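4. Recording your first batch in the simulated kitchen

By now you should have Virent open, the Kirnura gloves charged and both wrists calibrated (section 3, and please don't skip the left one, I did that once and threw away a whole afternoon). I'm going to take you through a batch the way I do it myself.

1. Choose Kitchen from the scene menu, then the task you want to record.

2. Put both gloves on and hold your hands flat for a moment until the status light goes green.

3. Press the foot pedal once to start and once to stop. A short beep means the episode has been saved!

4. Press the pedal twice to bin an episode. Do it straight away, while you still remember what went wrong.

5. Stop after 40 episodes and have a stretch. Tired arms make wobbly examples, and the learner copies wobbles beautifully.

Note: the pedal ignores you while the scene is loading. Wait for the worktop to appear before you blame the cable. 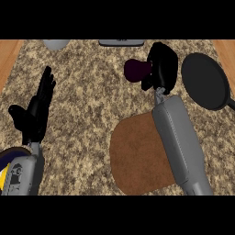
Idle hands need as much care as busy ones, and this is where most new people slip up. In a one-handed task the learner still gets every joint from both arms, so whatever your spare hand is doing goes into the lesson too. I like to park it the way the left one is parked, fingers straight and together, well clear of the maroon thing in the right hand. Pick a resting pose you can hold comfortably, and go back to it at the start of every episode.

6. Vary your approach. Come in a bit from the left, a bit from the right, a bit slower (but never so slowly that you're dithering).

7. When the batch is finished, open Review and play everything back at double speed. Tag each episode Keep, Fix or Drop.

Caution: don't edit the start pose in the middle of a batch. Virent will let you, and then the first half and the second half won't match. Nanna Ketilsson and I lost 312 episodes to that in September, and we're still a little sore about it.

How many do you need? For a simple pick-up I'd aim for 200 keepers before you train anything. Our biggest set, Fadness, has 1,482, but that covers several tasks and took ages, so please don't use it as your yardstick.

8. Export the keepers to the shared folder and write one line in the log saying who recorded them and which resting pose you used.

If the export stalls, close Review first and try again. Training itself is in section 5.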